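# Meet the Hunari, a Gripper You Hold in Your Hand

Think about the last time you picked up a grape. You didn't squash it, and you didn't drop it. Your fingers knew just how hard to squeeze! Robots have a tough time with that, and a kit called the Hunari helps people teach them.

The Hunari is a robot hand without the rest of the robot. A person holds it and uses its two fingers to pick up everyday stuff at home. A camera rides along and records what the fingers do. Later, a robot can study those recordings, a bit like you watching a friend tie a shoe before you try it.

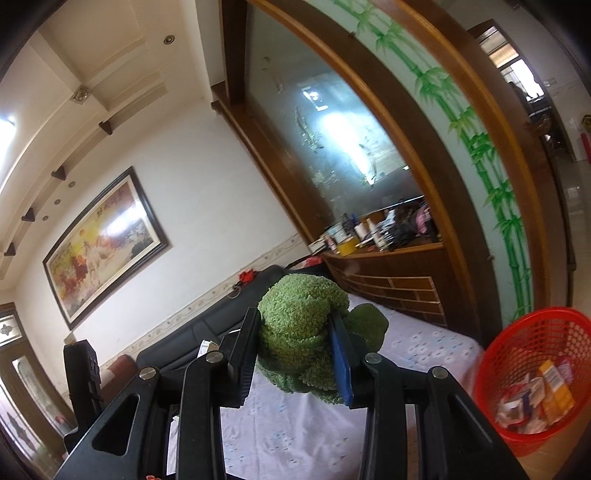 *Reading time: 2 minutes*

Soft toys make great practice. This fuzzy green broccoli squishes when the fingers press on it, so the blue pad sinks right in. Squeeze a little and the toy is held. Squeeze a lot and it changes shape!

Lornlow, the company that makes the kit, suggests starting with 20 different objects. Pick soft ones, hard ones, tall ones and flat ones. Then pick each one up again and again, from the left, from the right and from above. One short recording is called a "demo." A beginner robot may need about 300 demos to learn one simple job, and the Hunari can store 4,000 before it's full. That's a LOT of picking up!

Boxes are a different puzzle. Cardboard doesn't squish like a toy, but it can bend or tear if you pinch too hard. The fingers need to press evenly on both sides to keep a box standing straight. (Medicine boxes are for grown-ups to handle, even when they're empty.)

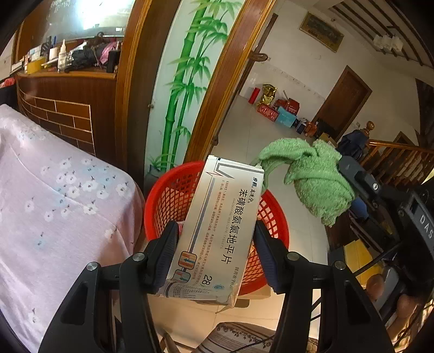

**Does the gripper move by itself?**

A person moves it. You close the fingers with a trigger on the handle, and they open when you let go.

We think the trigger is the best part of the kit, because you can feel the squeeze through it. The handle is a bit big for small hands, so younger kids will want to use both.

**Words to know**

- **Gripper:** the part of a robot that grabs things
- **Demo:** a recording that shows a robot how to do a job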